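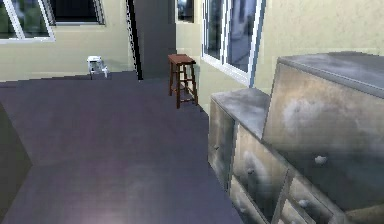
3. Preparar la sala virtual

3.1 Abrid Bivcombe, elegid la sala Narkham y pulsad Cargar. ¡Ya tenéis casa para vuestro robot!

3.2 Acercad la vista al mueble gris y probad la selección con los tiradores. 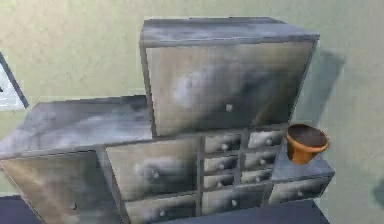
Mueble gris con cajones y maceta.

Nota: si un cajón no responde, subid el límite de fuerza a 100 - Tarek Dabbas lo explica en la ficha 11 del club.

3.3 Colocad el punto de salida en el suelo despejado.

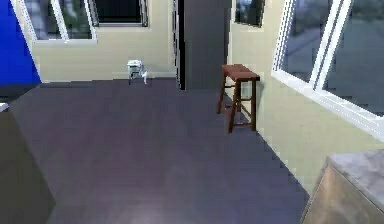 Dejad margen con el taburete, que cuenta como obstáculo.

Precaución: guardad antes de cambiar de vista.

3.4 Fijad la semilla en 226

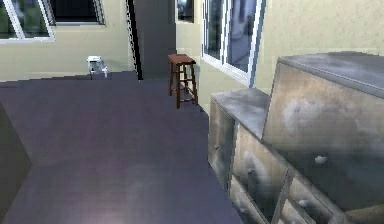 y lanzad la primera prueba. ¡A disfrutarla!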